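Open Day Hosts and Visitors Wanted - Fumora Robot Handling Lab, Brekevgate
Paid host shifts and free visitor places, April
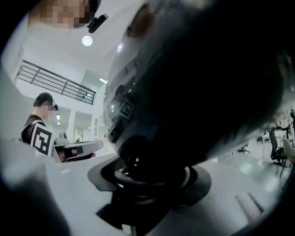
What this is

Fumora is opening its handling lab to the public for one Saturday in April. We need people for two things: paid hosts to work the day, and visitors who want to come in and try the hand-held grippers for themselves. The lab is on the Lill side of Brekevgate, with the entrance next to the bike racks.

Host shifts (paid)

We are hiring 9 hosts. Each shift is five hours, with a paid break and lunch. Hosts work in pairs at a table, show visitors how to hold a gripper, and put the objects back between turns. One pair will be at the Zelico table, where the arm runs a short sorting program and visitors watch from behind the line.

You do not need a technical background. You should be fine with standing for most of a shift and with repeating the same short talk many times. Experience in a shop, museum, school or warehouse is useful. A second language helps too - tell us which one.

All hosts come to a training session on the Monday evening before the open day. It lasts two hours and is paid at the same rate. Indrek Zariņš runs it and will go through the table setups, the headsets and what to do when a gripper needs to be swapped out.

Visitor places (free)

Visits run in small groups through the day, starting at 10 a.m. Each group gets a short introduction from Marilou Padilla and then table time with the grippers. The tasks are simple ones: pick up, turn, place, stack.

Last year's open day brought in 1,277 visitors and the line went out to the parking lot, so this year you need to book a time slot. Children under 12 must come with an adult. The lab has an elevator. If you need a chair or a lower table, put it on the form and we will set one aside.

Recording

Some tables record what the grippers do, and those recordings may be used in our training work. Tables that record have a sign. You can ask for one that does not, and you can change your mind on the day.

How to apply or book

Hosts: send a short email to Kirsty Goodall with your name, phone number and any work you have done with the public. No resume needed. She will call you back for a ten-minute chat.

Visitors: use the booking form on the Fumora open day page. School groups should write to Austra Liepiņa first, as those slots are kept separate.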